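Search this site
Type and hit enter

July 18, 2019

So the Hornach talks fell apart again, and I stayed up way too late reading about it! Two delegations, one border, and they couldn't even agree on who sits down first. Wustilance wants its troops to stay put until December – Hornach wants them gone now. 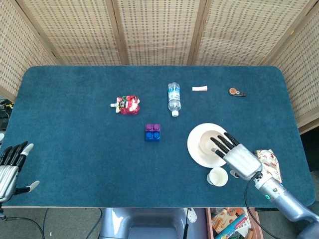
What about the Ondbridge crossing?

It's still shut, with some 565 trucks waiting on the Wustilance side (my cousin drives one of them). I'd open it tomorrow and argue about the flags later.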